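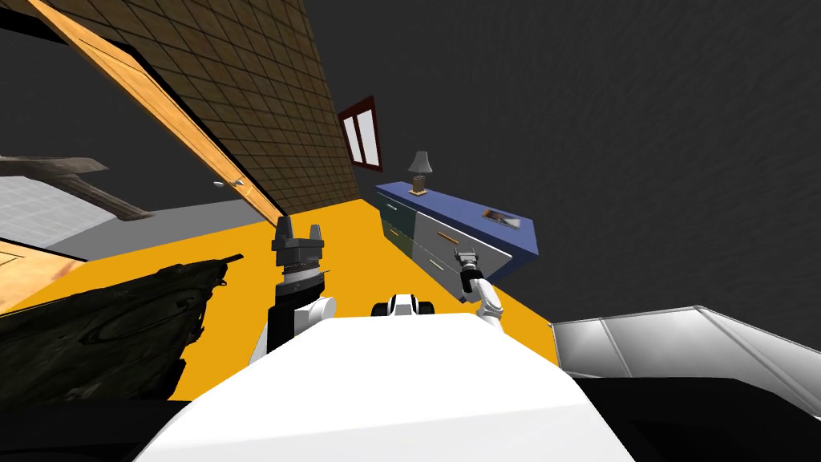 Two arms and a yellow floor

I was 64 when I entered Miss Wincombe, and I blame Tahmineh Ghasemi entirely. She'd found the form in the library and filled in my name before I'd got my coat off. "There's no upper age limit," she said. "I rang and checked!"

So there I was in January, in the back room of the Wilten Hotel, being pinned into a green frock by my neighbour Simin, who had a cold and kept sneezing on my sash. The other girls (and they were girls, bless them) were lovely. One lent me her eyelashes.

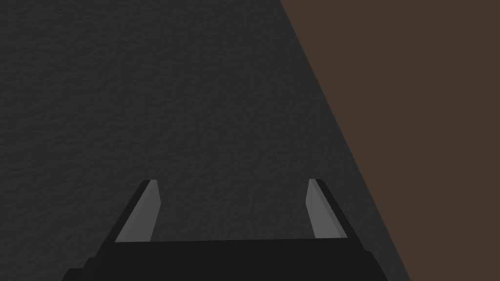
Farzad Shirazi was compère, same as every year, and he'd lost his cards. "And what would you do with the crown, Mrs Hashemi?" he asked me, which is Simin's name. I said I'd wear it to the post office. Well, they roared – I could hear Tahmineh over the lot of them.

I came second by 2 points. The winner cried down my neck and got mascara on the frock, and I found I was crying too, silly old thing. Then we all had chips on the sea wall in our heels.

Tahmineh's already got next year's form. She's put herself down as well.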